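Doludeo household planner: second progress report
Prepared by Nevzat Akbulut for Abelardo Echeverri, Montoya program office
2021-12-23

Dear Abelardo,

We have had a very good stretch, and I want to get it down while it is fresh. The short version: the planner now runs end to end in simulation, the wrist views and the body view feed the same world model, and most of what held us up in the first period is fixed. There is one item behind schedule (the grasp-release check, further down) and I would like your view on how to handle it.

What we said we would do

The work plan for this period had two software goals. The first was to let the arm planner use what the wrist cameras see during a motion, instead of planning once from the body view and hoping for the best. The second was to replace our old replay tool, which everyone disliked, with something Custavmont could also run at their end without calling us every other day.

Both are done. The replay tool went over to Custavmont with a short guide, and their first batch of comments was mostly about key bindings, so I am taking that as good news!

Wrist views in the planner

This was the hard part and also the fun part. When an arm swings, its wrist camera rolls a long way from level, and our surface detector was trained almost entirely on level views. Tilt a wall far enough and the detector would call it a floor, and the planner would then try to route the elbow through it. We now pass the joint angles to the detector along with each view, so "up" always comes from the arm and never has to be guessed.

Busy surfaces were the other headache. Strong wall patterns and carved edges produced a flood of false depth edges, and the planner slowed to a crawl trying to avoid things that were only texture. Nevertheless the carved frames are real geometry and have to stay in the map, so we could not just blur everything.
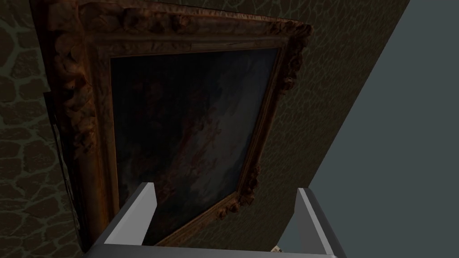
Wrist view at a steep roll: open gripper, carved picture frame and patterned wallpaper in the test room.

The fix was to keep an edge only when it holds up across several views taken as the arm moves. Wallpaper drops out quickly under that rule and carved molding stays. We ran 4,000 planning queries in the test room with the new filter, and the planner returned a usable path or a clean refusal on every one. In the first period it would sometimes just time out and leave the arm waiting, so this is a real change in how the system feels to work with.

Holding things

Once something is in the gripper, the planner has to treat it as part of the arm. Our earlier version attached a box around the held object, sized generously, and that box was too fat to get in and out of shelving. We now fit a simple shape to the part of the object the wrist camera can see and add a margin for the part it can't. For rods and handles the fit is a cylinder. For anything odd we fall back to the box.
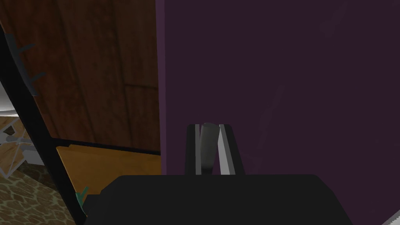

Gray cylindrical object held upright between the fingers, close to a purple panel and a wooden shelf surface.

The release check is where we are behind. The planner should confirm that the object has left the fingers before it drops the attached shape, and at the moment it trusts the finger width alone. That is fine for thick objects and poor for thin ones — a card or a sheet of cloth hardly changes the width at all. Two members of the team are on it. My estimate is five more weeks, and it does not block anything else in the plan.

The body view and the shared map

The body view is our widest look at the room, and it also has the most robot in it. A large share of every view is the robot's own body and arms, and if those pixels leak into the map the planner decides it is trapped. We used to mask them with a fixed outline, drawn by hand, and redraw it each time somebody changed the model. Now the mask is rendered from the joint state on every cycle. 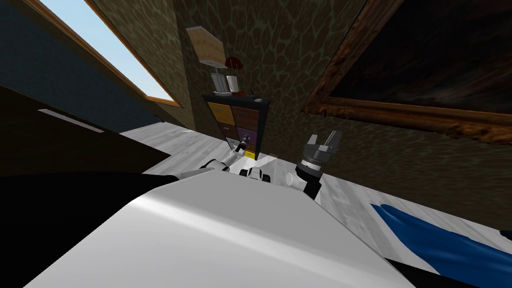

The rendered mask costs a little time per cycle and we got it back by updating the far part of the map less often. Things near the arms refresh every cycle; walls and large furniture refresh every ninth. I was nervous about that, as a drawer left open could sit stale in the map, so anything with a known joint (drawers, doors) is always counted as near.

Soft items on the floor are still handled crudely. The map stores them as a low, flat obstacle, and the base planner keeps clear. Bitell has asked whether the robot could drive over thin cloth. My answer for now is no: I would much prefer a detour to something wrapped around a wheel. 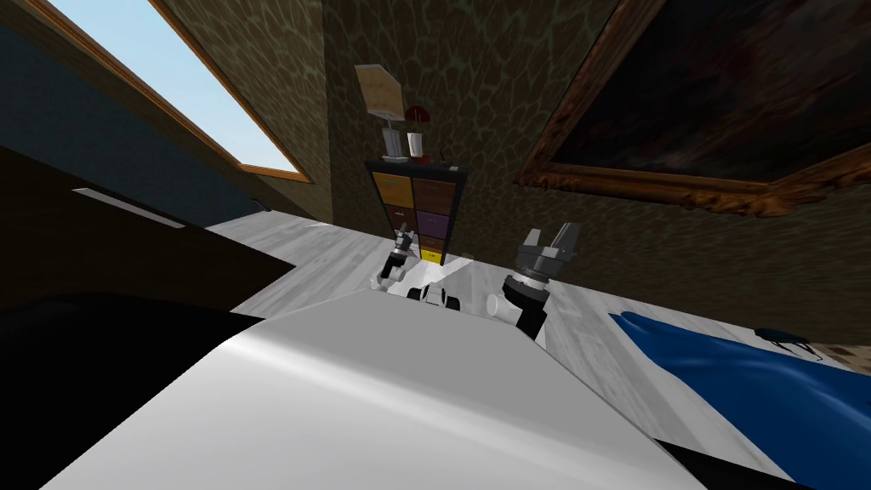
Body view with both arms forward; the drawer unit, the blue cloth and the framed painting all fall within the mapped area.

Replay tool

You can now scrub through a run, stop anywhere, and ask the planner to plan again from that point with different settings. Old and new paths are drawn together. This alone has saved us days of arguing. Runs are stored as plain logs plus a scene file, so nothing depends on our build machine any more.

Next period

Release check finished and tested on thin objects. Two-arm planning with a shared object, starting with long, stiff items. A first round of runs on Custavmont's own scene files, which we hope to have in hand well before the review in April.

Spending is in line with the plan, and the detailed table will follow from the office. What I need from you is a yes or no on moving the release check into the next period's deliverables. If you would like to see the replay tool for yourself, I'm happy to walk you through it on a call.

With best wishes,
Nevzat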